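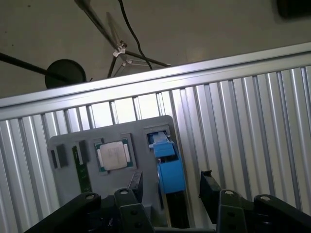
Garkance component board in light gray, set upright, with a processor in the center socket outline.

Garkance Component Board, light gray
Item number 2216
Sold by Fakdale Bench Supply

We use cookies to remember your cart and to count visits to our pages. You can accept all cookies or only the necessary ones. Accept all / Only necessary / Read more

The Garkance board is a flat plastic plate for holding the small parts of a desktop computer in fixed positions. Each part has its own recess, and the shape of the recess follows the shape of the part. It is made for benches where the same parts are taken out and put back many times in one day, for example in training rooms, in repair shops and in places where assembly steps are tested before they are written down.

We started to sell this board in March, after many customers asked us for something between a foam tray and a complete motherboard. A foam tray is cheap, but it becomes soft at the edges and the parts begin to stand crooked. A motherboard is the real thing, but it is a pity to wear it out with practice. The Garkance board has no electronics of its own. It is only a holder, and you can treat it like one.

The processor position

The processor lies in a square recess with the outline of a socket around it. The recess is shallow, so the metal heat spreader stays easy to reach and the printing on it can be read if your processor still has clear printing. On used processors the printing is often faint, and this makes no difference for the fit.

There is no lever and no locking frame. The processor is held by the edge of the recess alone. If you need to train the closing of a socket lever, please choose the Eyvindsson socket block, which can be screwed on the same bench plate.

Please look at your processor before ordering. The standard recess is for square processors. For rectangular ones we have an insert, and you can ask for it in the comment field of the order form.

The slots

To the left of the processor there is room for narrow circuit boards and for black slots of different widths. A narrow board stands in its slot along the length of the plate. The slots are a little tighter than the processor recess, because a tall thin part would lean otherwise. With a new plate you will feel some resistance during the first insertions. Do not use oil or silicone spray to make it easier. The spray stays on the contacts of the parts, and it is difficult to remove.

On the right side is a rectangular recess for a larger plastic component. We supply the board without computer parts, so what you put in this place is your own decision. Several customers keep a small blue part there, as it is easy to recognize from a distance against the gray plate.

Standing or lying

The board can be used flat on the bench or upright. When it stands upright, it should have a firm surface behind it. A ribbed metal panel is good for this purpose, and so is a plain wall plate. We do not recommend leaning it freely against a box or a monitor. The parts hold well in the recesses when you push them straight, but a knock from the side can move the whole plate.

If you want to fix the board permanently, order the Sisley rear clamps together with it. They take hold of the plate from behind and need 11 mm of free space between the board and the surface. The clamps are sold in pairs and one pair is enough for one board.

Technical details

Material: plastic, matte surface
Color: light gray
Weight without parts: 968 g
Free space needed for rear clamps: 11 mm
Electronics: none
Suitable for: indoor use, dry rooms
Delivered with: one board, one printed sheet with the slot positions
Not delivered with: processor, memory, cooling parts, clamps, metal panel

Care and cleaning

Wipe the plate with a soft cloth and lukewarm water. A drop of dish soap is allowed. For dust in the narrow slots, a dry brush with long bristles works better than compressed air, which pushes the dust into the corners. Take all parts out before you clean, and let the plate dry completely before you put them back.

Alcohol makes the surface shiny in some places after long use. It does not damage the fit, but if the look of the board is important for you, stay with water.

Do not leave the board behind a window in strong summer sun. The plate can bend slightly, and the first place where you will notice it is the narrowest slot.

Questions we receive often

Can I cut the board to a smaller size?
Yes, with a fine saw, but the guarantee ends when you do this. Keep two fingers of distance from every recess.

Are other colors possible?
At the moment we have light gray only. A darker version was planned, but black parts were hard to see on it and we stopped the work.

Do the contacts of the processor touch the plate?
The processor rests on its edge. The middle of the underside stays free.

Can I buy spare inserts?
Yes. Write to us with the item number and tell us which recess you need. Inserts are sent as a letter, and the postage is lower than for a parcel.

Price and delivery

The price of the board is $99 without tax and shipping. Orders that reach us before noon leave our warehouse on the same working day. Boards with a special insert need one week more. You can return an unused board within 30 days, if possible in the original box. We pay the return shipping if the board arrived damaged.

For schools and workshops that order more than five boards, we prepare a separate offer. Please write the delivery address already in your first message, so that we can include the correct shipping cost.

Page last changed: 2025-11-16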